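Rack Spacing and the Mixed Plate Problem

Most complaints about dish racks are complaints about pitch. Pitch is the distance from the center of one divider to the center of the next, and it decides how far a plate leans, how much air passes over its face, and whether the plate next to it can be lifted out without dragging. Manufacturers seldom print it on the box. Buyers find out at home, usually with a bowl in hand.

Gisela Zúñiga has spent much of her working life on this measurement. She designs wire goods for Direll, a small housewares firm, and keeps a drawer of divider samples bent at different spacings. Her starting figure for a flat plate is 40 millimeters. "Under that, you can fit more plates and dry fewer of them," she says. "Over it, a thin plate lies back until it touches the wire behind, and water collects in the foot ring."

The foot ring deserves attention. It is the raised circle on the underside that keeps a plate or bowl off the table. Stand the plate on edge and the ring becomes a small gutter. On a plate leaning back with its face up, the ring drains toward the lower edge and then stops where the wall of the ring begins. A steeper angle helps. So does turning the plate so its underside faces the open side of the rack, where air can reach it.

Bowls are harder. A deep bowl has no good position in a rack built for plates. Placed upright between dividers, it takes up two or three slots and pushes its neighbors over. Tilted, rim down, it drains well but needs something to rest against, and the usual support is another bowl. Two bowls of the same shape will then nest, with a thin film of water held between the walls. Zúñiga recommends a finger's width between them at the rim. Direll's current rack, the Brirnotik, has 4 wide slots at one end for this purpose. The others are plate slots.

Colored tableware sold as mixed sets complicates matters further. Shades are matched with care, profiles less so. A shallow bowl, a coupe plate and a rimmed plate may all be sold together, and each one leans differently. Albertina Matos, who tests kitchen goods for the Tavares workshop, logged 2,472 loadings of domestic racks up to last November. The most common fault in her records was order of loading: deep pieces first, flat pieces forced in afterward.

Her own sequence is flat plates at the back, shallow pieces next, bowls last and at the outer edge. Unloading runs in reverse. A piece should come up along the line of its divider and clear the wire before it is turned.

The surface under the rack is a separate question. Butcher block tolerates a splash and dislikes a puddle. Matos uses a Retum tray with a 5 millimeter lip, emptied after each load, and oils the wood where the rack's feet stand. Utensils go in their own holder, handles up - wooden ones in particular, as they dry slowly and stain whatever they lean on.

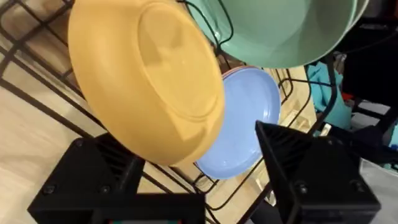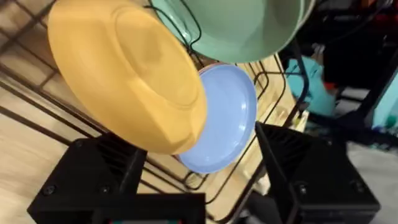
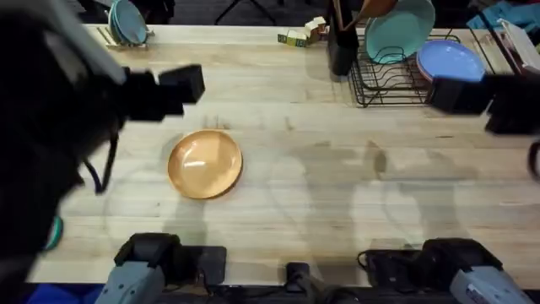
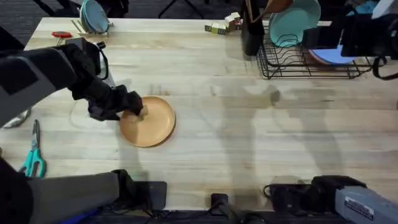 Colored tableware, in and out of the wire rack and on the wooden table.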